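Flindale Padded Bench in Gray: A Review After One Winter of Laundry

By Faustine Gaillard
Last updated: Saturday, April 27, 2024
15 comments

We use cookies to remember your settings and count visits. By continuing to read you accept this.

I bought the Flindale padded bench in December to replace a folding table that had started to lean. The plan was to have one wide, soft surface in the back room where clean clothes could be dumped, sorted and folded, and where a person could sit down to put on shoes. It has done both jobs since then. This review is mostly about the first one, as most of the questions I get by email are from people who want to fold laundry on something other than the bed.

The bench comes in two sizes. I have the larger one. It arrived in two boxes, one with the padded top and one with the legs and hardware. Assembly took me part of an evening. The bolts go in from underneath, so the top has to lie face down on a clean sheet while you work. The wrench in the box is too short to turn comfortably, and I used my own. The instructions are pictures only and they skip the washers, which go between the bolt head and the bracket.

The cover

The top is covered in a gray woven fabric with a fine texture, a bit like felt. Flindale sells it in gray, navy and a rust color. I picked gray because our dog is gray.

The cover is fixed on the larger size. On the smaller one it zips off. I didn't notice this when I ordered, and it is my main complaint. I have spilled coffee on it once and got it out with cold water and dish soap, but it left a faint ring for a few days before I went over the whole panel with a damp cloth. If you have small children, buy the smaller bench or put a sheet over this one.

Lint shows less than I expected. White lint from towels is visible in the afternoon when the light comes in low. A rubber glove takes it off faster than a sticky roller does.

The fabric has some grip. This matters more for folding than I would have guessed. On the old table, anything made of slick polyester slid away as soon as I pulled on a sleeve, and I ended up holding it down with my forearm. On the Flindale the shirt mostly stays where it is put.

Folding on it

I do the easy things first: towels, pillowcases, T-shirts. Any flat surface will do for those. The test for me is team jerseys, which come out of the machine twisted around themselves with the sleeves going in different directions. The red ones with white sleeves and striped trim are the worst of the lot. 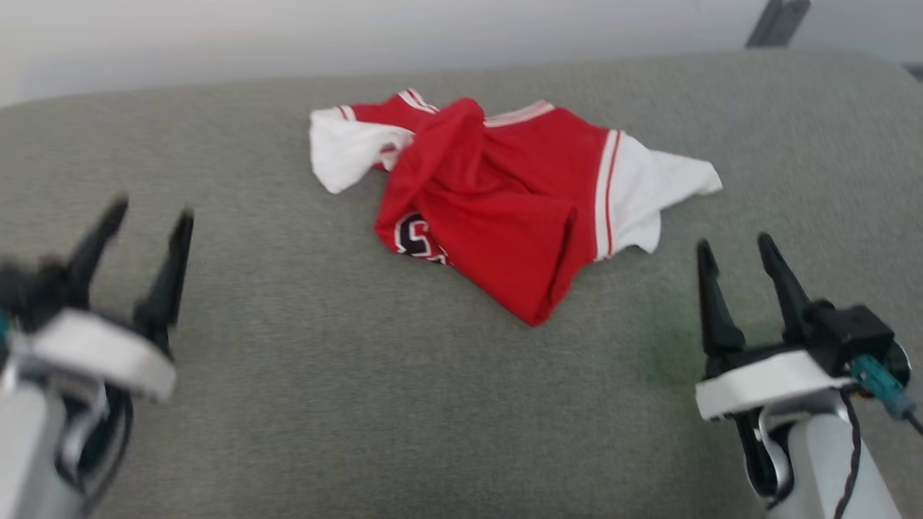
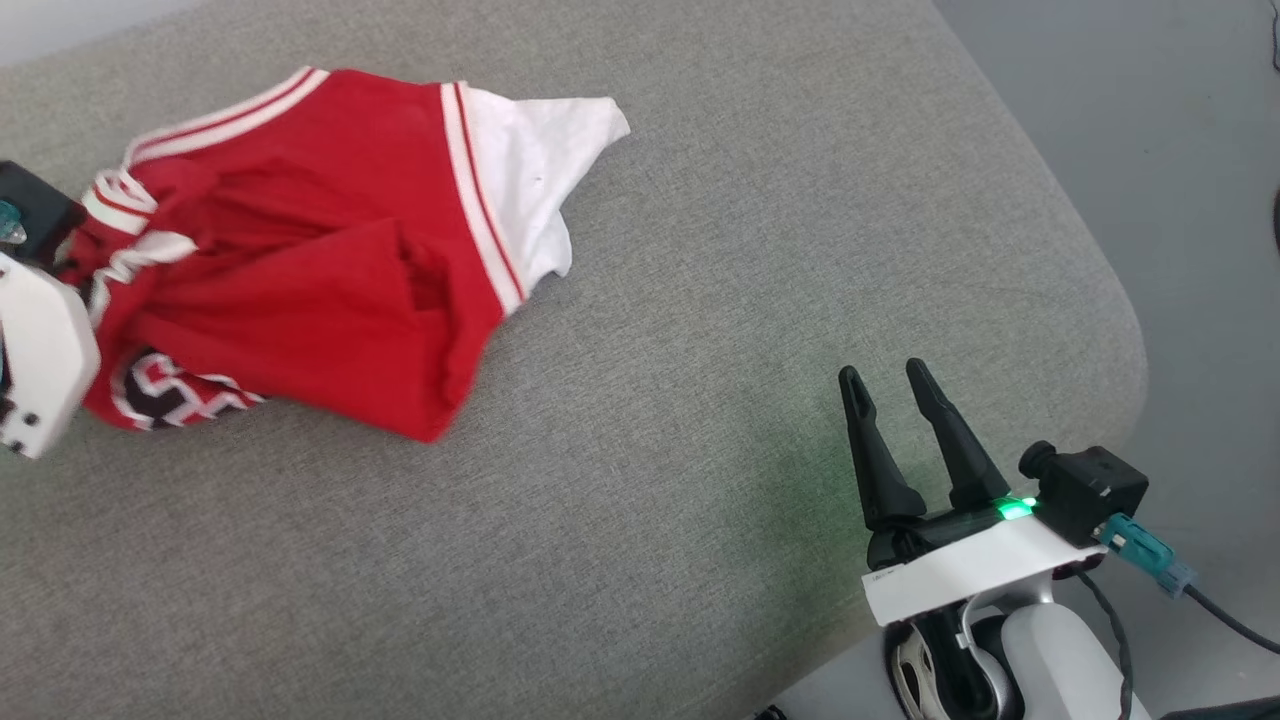 What works for a jersey is to find the collar before anything else. Pull the collar to the far side of the bench, let the body hang toward you, and shake it once. Then lay it face down and smooth from the neck to the hem with the side of your hand. If you start with a sleeve you usually end up turning the shirt over twice.

After that I fold each side toward the middle, sleeves last, and bring the hem up. Printed numbers should end up on a flat part of the fold. A crease across a number will crack it sooner or later, and I have two older shirts that show it.

Padding does make one thing harder. You can't press a sharp fold into a shirt on a soft surface the way you can on a table. The cushion gives under your hand and the fold comes out a little rounded. For jerseys and T-shirts I don't care. For dress shirts and napkins I go back to the kitchen counter.

The edge of the cushion is rounded too, and things placed close to it tend to tip over the side. Stacks need to be kept well back. Socks are hopeless near the edge.

Ironing

Don't. The care leaflet says not to put a hot iron on the cover, even through a towel. I asked customer service if a travel steamer was all right and was told to hold it at least a hand's width away. I hang things on the door for steaming and leave the bench out of it.

Sitting

The padding is firm. Two adults can sit without rolling toward each other. I wouldn't want to sit through a movie on it, as there is no back, but for shoes or for talking on the phone it is fine. The foam has not gone flat anywhere that I can feel. One leg worked slightly loose in the second month – I tightened it and it has stayed tight.

Compared with the others

Before this I tried the Grarico laundry bench at a friend's house for a weekend. It is lighter and has a shelf below for baskets, which I would have liked. The cover is smooth and shiny, though, and clothes slide on it as badly as they did on my table.

The Cisneros ottoman is the one most readers ask about. It opens for storage. The lid is narrow, and an adult shirt laid out flat hangs over on both sides. Good for blankets, poor for folding.

I haven't used the Jurham model. A reader wrote that hers arrived with a torn corner and was replaced without an argument, and that she folds on it every day.

Delivery and returns

The boxes came on different days, the legs first. The top weighs enough that I wanted a second person on the stairs. Returns have to be in the original packaging, so keep the large box until you are sure. Mine is still in the garage.

Would I buy it again

Yes, for the size and the grip of the fabric. I would like a removable cover on the large bench and a longer wrench. I take off a star for the cover and nothing for the wrench. Four out of five.

If Flindale brings out a zip-off version in the large size I will add a note to this page.

Shared 1223 times

Get new reviews by email. One message a month, unsubscribe whenever you like.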